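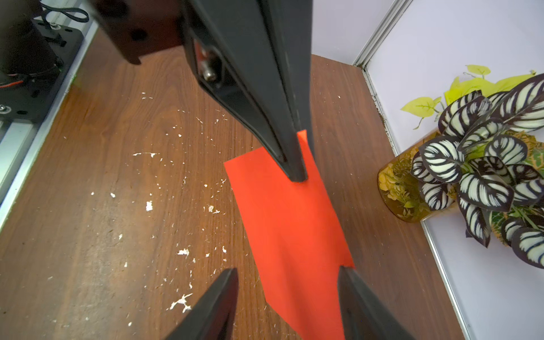 Red paper on the table, with small white scraps still lying beside it.

Folding paper at the kitchen table

In the winter we make many paper things at home: boxes for tea bags, small envelopes, labels for the jars. I learned most of it by doing it wrong, so I write down what works for me.

Clean the table first. Little scraps from the last job go under the new sheet, and when you press the fold they leave a bump in the paper. I wipe with a dry cloth, never a damp one, and then pass my hand over the wood grain. The hand finds what the eye does not see.

Put the sheet diagonally in front of you if the fold is a long one. For me the arm moves easier this way. Hold the far end with one finger and keep the near end flat with the other hand.

Make the fold soft at first. Lift a small flap, look if the edges meet, and only then press. A strong color like red shows every crease, also the wrong ones, and you can not iron them away. I tried with the iron at a low setting and the paper became shiny.

For pressing I use the back of a spoon. My neighbor has a bone folder from Kolev and she is very happy with it, but the spoon was already in the drawer.

About paper weight: 70 gram paper is good for small boxes with many folds. For envelopes I take 100 gram. Thicker than this cracks on the fold, except if you score it before with an empty pen and a ruler.

Glue stick is better than liquid glue for thin paper. Put it on the flap only, wait until you count to 8, and close.

White scraps that stick to the table from old glue come off with a plastic card. Hold it very flat. On my table I did it once with a knife and the mark is still there.

Leftover strips wider than a thumb I keep in a Nadgate biscuit tin, for labels. The rest goes to the paper bin.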